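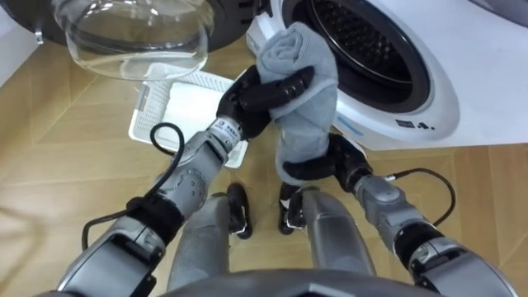
Figure 4.1 A towel held in both hands in front of an open washer.

Chapter 4
Soft Goods and Household Handling

Chapter 3 treated parts that keep their shape. A cast bracket has six degrees of freedom, and once these are known the grasp can be planned. A towel has no such short list. Its shape depends on how it was last set down, on its weave, and on the grip itself.

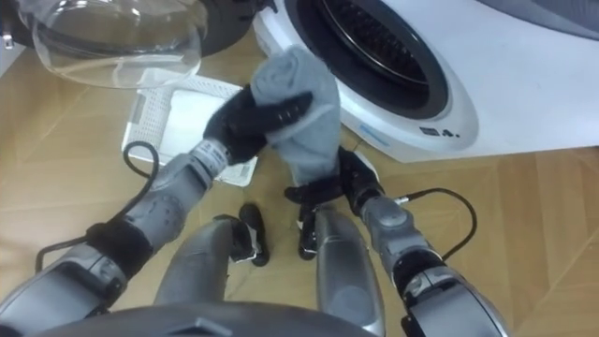
Laundry is the usual test for household manipulation, and it is a hard one. The load is soft, the drum is dark, and the opening is set low. Contact is also hard to sense. With a hand laid across the cloth, as in Figure 4.2, a camera at head height loses part of the towel behind the fingers, and the controller must estimate the hidden part.

The Vastitz trial, used throughout this chapter, logged 1213 attempts to move one towel between a drum and a basket. Of these, 786 were completed without help. The Clestix controller stopped on its own in most of the others – a safe result, but a poor one for the user.
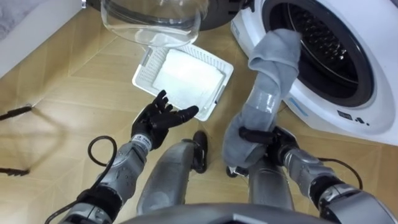 Time is the second measure. An attempt was closed after 15 minutes whether or not the towel had been moved. Shop-floor cells such as the Nukenov line are judged by cycle time alone, and a limit of this length would be useless there. In a home it may be acceptable, provided that the machine can be left alone.

Section 4.2 defines the grasp states. Section 4.5 returns to the trial data and lists 14 failure types.

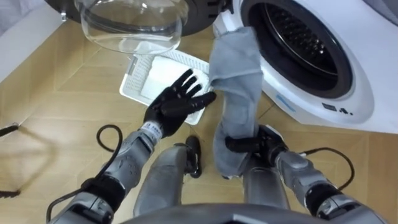

4.1 Terms Used in This Chapter

Drape: the shape a cloth takes under its own weight when held or supported at one or more points.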